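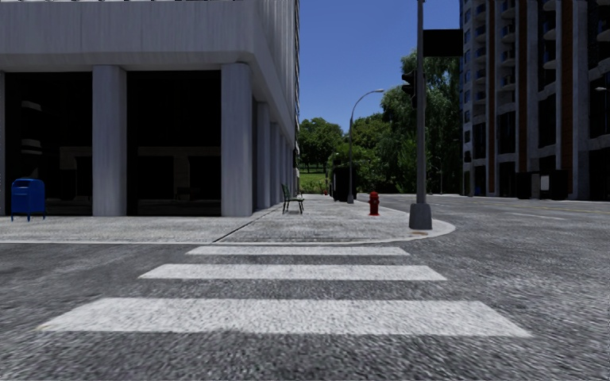
Foot traffic near the Skodach transit stop was studied during February as part of the Jillamar walking survey. The project asked whether people on foot choose the shortest route or the most sheltered one. Street corners were grouped by type, including those where a striped crosswalk leads to a curved sidewalk near a building with an overhanging upper level. A total of 693 trips were logged over two weeks.

2 min read

Home Projects Reports Contact

Results were compared with the earlier Nwosu study. Sheltered routes were preferred in rain, even where they added length to the trip.

Print E-mail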